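Recording Garment-Folding Demonstrations with a Hand-Held Gripper: Good Practice

Applies to all operators at the Cuautle site. Approved by Zyanya Manríquez. Effective April 21, 2025.

Before the session

Check that both gripper fingers are secured and that they close evenly. Wipe the finger surfaces with a dry cloth. Remove rings, watches and lanyards. Clear the work surface of pins, tags and packaging, and confirm that the lighting matches the setting posted at the station.

Handling the garment

Spread the garment before the first grasp. Approach the fabric slowly and make contact with both fingers before closing. Grasp a fold or an edge where one is available, and keep the fingers clear of buttons - a hard part caught between them can slip or tear loose. Small wrinkles are acceptable and should not be smoothed by hand once recording has started. 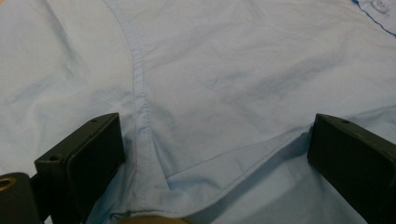 May an operator use the free hand to correct a poor fold?
The free hand stays away from the garment until recording has stopped. If a fold cannot be corrected with the gripper, end the demonstration, mark it as incomplete and begin again.

Length and rest

A single demonstration should not run longer than 80 seconds. After 12 demonstrations, the operator takes a break of at least eight minutes. Operators who notice wrist or thumb strain stop at once and report it to Macario Ventura.

Closing the session

Enter the garment type, the operator code and any incomplete demonstrations in the Drenalitz log. Do not delete failed attempts; reviewers need them. Return the gripper to its stand with the fingers open.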